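Section 4: Hanging your Brirnska backdrop

Thanks for sticking with us this far. By now you should have your two uprights standing, the feet spread, and the crossbar clicked together on the floor in front of you. If any of that hasn't happened yet, pop back to Section 3 and come and find us again when you're ready. There's no rush at all, and the fabric will wait.

Most people get through this part in less time than it takes to boil the kettle and drink the tea, though your first go may run a bit longer while you learn which way the sleeve likes to sit.

What you'll need

The black fabric panel (folded in the grey drawstring bag)
The crossbar, assembled
Six spring clamps
Two sandbags, filled to the line
A second pair of hands, if you can borrow some

Before you start

Shake the panel out and let it hang over a door or a banister overnight if you can manage it. The creases from the factory fold are stubborn, and a night of its own weight does them more good than anything else. If you're in a hurry, a garment steamer on the low setting works well from the back of the cloth. Please don't use a dry iron. The fabric has a brushed face and it will go shiny wherever the plate touches, and we can't bring it back once that's happened.

CAUTION: Keep the steamer at least a hand's width from the cloth, and never steam the panel while somebody is standing behind it.

Hanging the panel

1. Lay the crossbar on a clean floor and find the sleeve along the top hem of the panel. The sleeve is open at both ends. The care label should end up at the bottom left corner, facing the wall.

2. Feed the bar through the sleeve a little at a time, gathering the fabric as you go like you would a curtain. If it catches at a joint, twist the bar a quarter turn and it will usually slide past.

3. Spread the gathers evenly, leaving 41 mm of bare bar at each end so that the brackets have something to grip.

4. With one person at each upright, lift the bar and drop it into the brackets. Lift from the knees - the fabric is heavier than it looks, particularly in the wide size. Tighten both thumbscrews until they're snug.

5. Raise the uprights one notch at a time, taking turns from side to side. Never raise one side all the way up first, as this bends the bracket pins.

6. Place a sandbag over the rear foot of each upright. Do this every time, even indoors and even for a quick job.

CAUTION: The stand is rated for the panel and light decorations only, up to 80 grams per pin. Don't hang lights, shelves or plants from the crossbar.

Curving the backdrop

The panel looks lovely flat, but many of our customers like to bring it around in a gentle curve behind a table. Move each upright forward by a step, then use the spring clamps to draw the side hems around. Stand back, have a look, and fiddle until you're happy.

Adding letters and decorations

7. Work out your spacing on a table first, then pin from the middle of the word outwards. Foam letters are the easiest to live with, and bright colours show up best against the black. Push each pin in at a slight downward angle, through the fabric only, and finish with the smaller pieces up top. 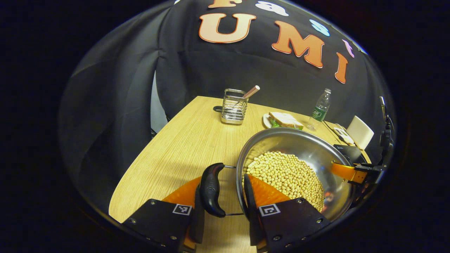
8. Check every letter with a light tug. Anything that swings wants a second pin, placed as far from the first as the shape allows.

NOTE: Double-sided tape isn't a good match for this fabric. It holds for an hour or so, then lets go and takes some of the nap with it.

Taking it all down

9. Remove the letters and count your pins back into the tin. Lower the uprights a notch at a time, take off the sandbags last, and roll the panel loosely around the cardboard tube it came with. Folding is fine for a short trip in the car.

If a bracket or clamp has gone missing, write to Wenjie Zeng on the spares desk and quote part kit 1526. Clamps and thumbscrews are usually posted out the next working day.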